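Gripper release fault on the two-arm shelf cells: your questions

Last updated November. Maintained by Rocío Bañuelos, cell support, Jirnemby.

What is the fault?
The gripper fingers open without a command while the arm is holding something. The arm stays where it is and no alarm comes up on the monitor. The first report came from Tin-yau Ko, who had a bottle land on the mat mid-task.

Which cells are affected?
Cells running Flondum release 16. Release 15 doesn't have the problem.

Does it depend on what's being held?
Yes. Light items with a narrow grip are the worst. We logged 89 drops over around 200 shifts and nearly all were small bottles and pill containers.

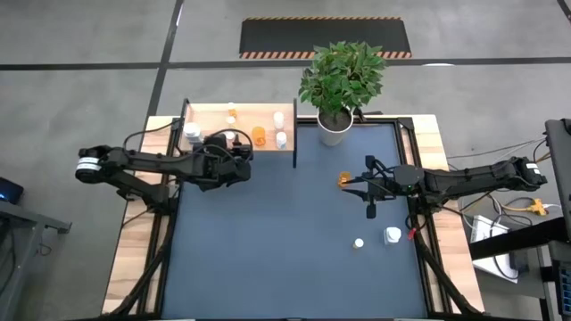

Right arm holding a small orange item over the mat, bottle shelf at left.

Can I keep working?
Yes, with plastic containers only and at reduced speed. No glass and no liquids until your cell has been patched.

Something dropped. Can I reach in and grab it?
No. Press the stop, wait for both arms to show as disabled, then reach in. Mohammed-Awal Asante had his knuckles pinched in October when the fingers closed again while he was picking up a cap. He was fine, but it's the reason this page exists.
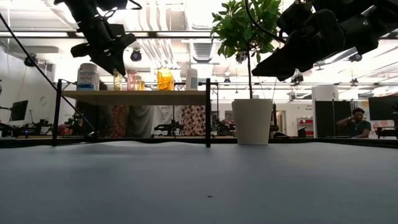 Do both arms have to be stopped if only one let go?
Yes. They share a controller, and the second arm will carry on with its half of the task.

What causes it?
The grip force reading falls to zero for a moment and the software treats the hand as empty. Cable wear at the wrist makes it more frequent, so check for kinks at the start of the shift.

When is the fix coming?
Release 17 is on test in bay 4. Orathai Boonchu will email each cell lead when it's ready to install.

Who do I report a drop to?
Zyanya Barajas. Include the cell, the arm, the item and the time of day.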